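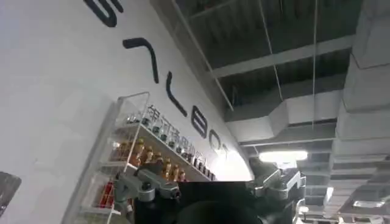
1/ OK so I've been putting this off, but a few of you asked how the move to Holtville went. Long thread, get a coffee!

2/ Quick background: I taught myself sign painting in February from a secondhand book and a very patient neighbor, Loukia Mitsotakis-Vlachou, who painted shop windows for years. She charged me in lemon cake. I still owe her 3 cakes.

3/ First paid job was the Kontogiannis bakery. They wanted their whole name across one window. Do you know how many letters are in Kontogiannis?? I ran out of room at the second N and had to wipe it all off and start over while people were buying bread.

4/ What I do now: tape up a strip of brown paper, sketch the word on it full size, then walk across the street and look. If the gaps bug me from over there, I fix them on the paper. Way less crying.

5/ Round letters need to go a hair over the line, top and bottom, or they look like they shrank. I did not believe Loukia on this one. I do now.

6/ Black on white is harder than you'd think, by the way. Every wobble shows. I'd take cream on dark green any day - the paint covers better and folks forgive more.

7/ Brushes: I bought a cheap set and the hairs came out in the paint. Replaced them one at a time with Drumitz ones and I'm so happy with the flat one. The round one is fine, I guess.

8/ Money talk, because people always ask. My last job in Codbridge paid $502 for around 11 hours, plus a sandwich. Paint and gas came out of that. I'm not quitting the day job!

9/ The move itself was fine. The new place has a garage with a north window, so I can paint in there without the glare. The door sticks and there's a wasp nest I'm ignoring.

10/ Next up is a menu board for a coffee cart. They open 11th November and they still haven't picked their prices, so I've left a blank column and I'm trying to stay calm.

11/ If you've got a favorite old hand-painted sign in your town, please send it to me. The more chipped the better - I love seeing the layers.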